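Conjunto de demonstrações Hudec – manipulação de objetos em caixa
Ficha de dados e instruções de uso

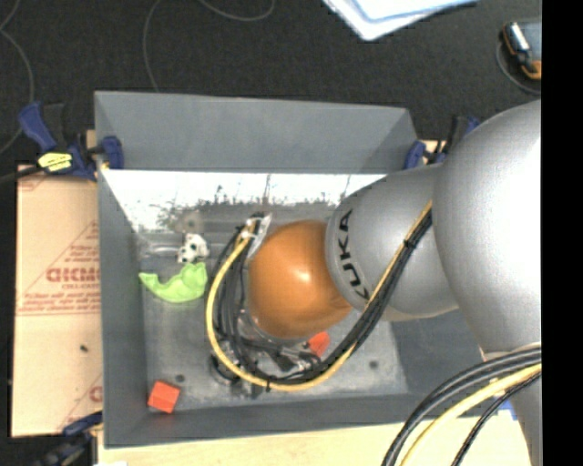 Quem pode utilizar este conjunto de dados?
Grupos de pesquisa e docentes de instituições de ensino, mediante aceite dos termos de uso. O uso comercial depende de autorização escrita da coordenação do projeto Hudec.

Visão geral

O conjunto Hudec reúne 2.000 demonstrações de apanhar e depositar objetos pequenos com um braço KUKA, todas conduzidas por operadores humanos. Os registros foram produzidos no laboratório Brirel, em Arnville, e destinam-se ao treinamento e à avaliação de políticas de aprendizado por imitação. A versão atual substitui a distribuição preliminar, que não deve mais ser citada.

Modos de demonstração

Cada episódio pertence a um de dois modos, indicado no campo "modo":

manual – o operador conduz o braço com as mãos, em regime de complacência, até a posição de preensão;
remoto – o operador comanda o braço a distância, fora da área de trabalho, acompanhando a vista da câmera fixa.

Os dois modos não são misturados dentro de um mesmo episódio. Participaram 15 operadores, identificados apenas por código numérico. Todos receberam treinamento prévio e assinaram termo de consentimento.

Área de trabalho

Os objetos são dispostos no fundo de uma caixa cinza de paredes altas, presa por grampos a um tampo de madeira. São usados brinquedos e blocos de cores e formatos variados. O operador pode reposicioná-los entre episódios, sem padrão predefinido. O fundo da caixa é metálico e reflete a iluminação do laboratório; recomenda-se não aplicar correção automática de exposição antes de examinar uma amostra dos quadros.

Estrutura dos arquivos

episodios/ – uma pasta por demonstração, com imagens, posições das juntas e estado da garra
indices/ – divisão em treino, validação e teste
calibracao/ – parâmetros da câmera fixa e transformação para a base do robô
docs/ – termos de uso e protocolo de coleta

As posições são registradas para as 7 juntas, em radianos. O estado da garra varia de zero (fechada) a um (aberta). As marcas de tempo são expressas em segundos desde o início do episódio.

Critérios de exclusão

Foram retirados os episódios com parada de emergência, perda de quadros ou contato do braço com a parede da caixa. Tentativas malsucedidas de preensão foram mantidas e recebem o valor "falha" no campo "resultado".

Limitações conhecidas

O braço e o feixe de cabos ocultam parte da caixa em muitos quadros, e há objetos que só aparecem por inteiro quando o braço recua. Os dados não incluem medições de força. Políticas treinadas exclusivamente com este conjunto não devem ser empregadas em robôs que compartilhem espaço com pessoas sem avaliação de risco própria.

Responsáveis e contato

Coordenação: Pushpa Bhatt
Curadoria dos dados: Najwa Mansour
Hospedagem: repositório Rurnari

Erros de anotação devem ser comunicados pela página do projeto no Rurnari, com o código do episódio e o campo afetado. As correções aceitas são publicadas em novembro, junto com a lista de alterações.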